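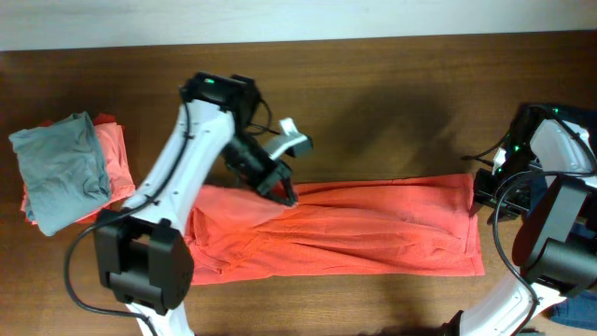
*Orange garment laid out on the table, folded clothes at the left.*

# Broltdale Clothing Exchange: minutes of the meeting held 2021-02-13

Present: Sota Yoshida (chair), Gonzalo Figueroa (minutes), Ines Bilyk, Maureen Pratt, Dev Anand
Apologies: Carol Whitlow

**1. Minutes of the last meeting**

Agreed as correct, with one change. Under item 4 "Trotdale" should read "Damgate".

**2. Money**

Balance in the account is £877. The Damgate hall deposit of £60 has been paid and is included in that figure. Gonzalo has asked the bank twice for a second signatory form and has had no reply. He will try the branch by phone.

Ines asked whether we should put up the entry charge for the April exchange. After some discussion it stays as it is. Families on the school list still come in free.

**3. April exchange**

The Damgate hall is provisionally booked. If halls are still closed we will run doorstep collection only, as in the autumn. Sota to ring the bookings office and find out the last date we can cancel without losing the deposit.

Numbers, if it goes ahead indoors: no more than 12 people in the room at once, including helpers. Maureen thought this too few for the children's rails and would like timed tickets. Dev has used a free booking page for his allotment and will see if it can be set up for us.

Tables along the long wall as before. The rails need two new castors.

**4. Sorting and folding**

There was a complaint after the last exchange that adult tops were hard to look through. Agreed:

- tops folded in half lengthways, sleeves in, then in three
- size label on the outside, top right
- anything with a mark or hole goes in the mending bag, whatever the make
- printed T-shirts kept in a separate pile from plain ones

Ines will type this up on one side of paper for the sorting tables.

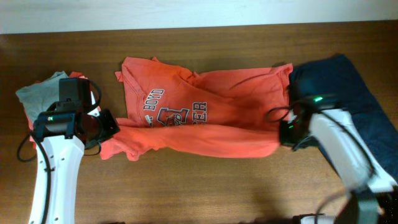 *Orange-red printed T-shirt, spread out and crumpled.*

**5. Storage**

The Trotdale lock-up is damp at the back. Maureen moved 30 bags to the front in January but they can't stay there, as they block the door. Dev has offered half his garage until the end of April. Accepted with thanks. Coats to go first.

Winter boots: too many, and no takers. Offer to the Trotdale night shelter.

**6. Any other business**

Carol has asked by email if we take curtains. No, as before.

The laminator has been found.

**Actions**

- Sota: bookings office, cancellation date
- Gonzalo: bank form
- Ines: folding sheet
- Dev: booking page, clear garage
- Maureen: castors, boots to shelter

Next meeting to be fixed by email once the hall has replied. Meeting closed at 11.40.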